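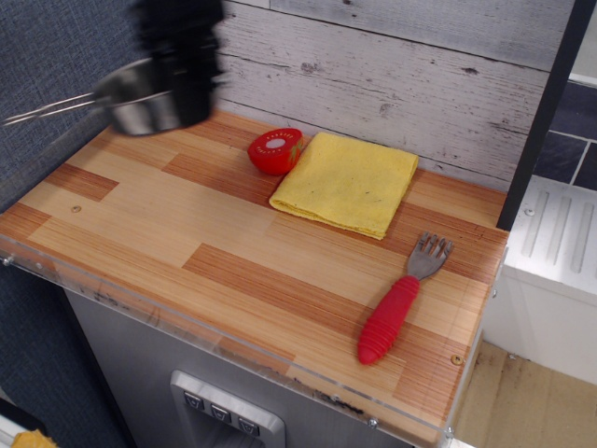

Kitchen and play-corner assistant, part-time

Veteo runs a family centre in Flakstead with a drop-in room, a small garden and a pretend kitchen for children under five. We are looking for one person to look after the pretend kitchen and help run the sessions that take place in it. The post starts in March and is for 20 hours a week, term time only.

The job

You will set the kitchen out before the first session at half past nine and put it away after the last one, which finishes at three. Between sessions you wipe down the counters, wash whatever has been in mouths and return the pieces to where they belong. We use a mixture of toy food and real kitchenware. The saucepans, forks and towels are ordinary household ones in small sizes, and they need the same washing and drying as anything in a real kitchen.

During sessions you will be on the floor with the children and the adults who bring them. Most of the time this means joining in a game that has already started: laying a table, cooking a tomato, folding a towel and unfolding it again. You do not need to lead songs or tell stories unless you want to. Daiane Fontes leads the music group and will show you how the room is shared on the mornings when both are running.

You will also:

- check handles, screws and counter edges once a week and write down anything that has worked loose
- take damaged toy food out of use the same day
- wash and fold the towels (there is a machine on site)
- keep the stock list and tell the office when something needs replacing
- help with the deep clean at the end of each term

Who we are looking for

Someone who has spent time with young children, paid or unpaid, and who does not mind doing the same job several times in a day. A childcare qualification is useful but we do not ask for one. You should be able to kneel, get up again and carry a full toy crate across a room. If any of that is difficult, please tell us and we will talk about how the work could be arranged.

Several of our families speak Portuguese at home. If you speak it too, say so in your application.

Pay and hours

The rate is the one we pay all session staff and is printed on the application form. Hours are nine until one on some days and eleven until three on others, agreed a term ahead. Holiday pay is added monthly. Lunch is not provided, but there is a staff kitchen with a fridge and a kettle. The post is subject to the usual background check, which we pay for, and two references.

How to apply

Ask for a form at the front desk or ring the office on extension 1128. Forms can be filled in by hand. Please tell us in your own words about a time you looked after a room, a kitchen or a group of children. One side of paper is plenty.

Rosimeire Dantas will read the applications and Odair Mendonça will arrange the visits. We ask everyone on the shortlist to come in for an hour while a session is running, then stay for a short talk afterwards. Bus fares for the visit are refunded if you keep the ticket.

Questions about the work itself can go to Rosimeire, who is in the office until four.

Recent notices

Session leader, music and movement
Garden helper, spring term
Wanted: small saucepans and wooden spoons in good condition
Change to drop-in times at Dukent hall
Toy library: how to borrow and return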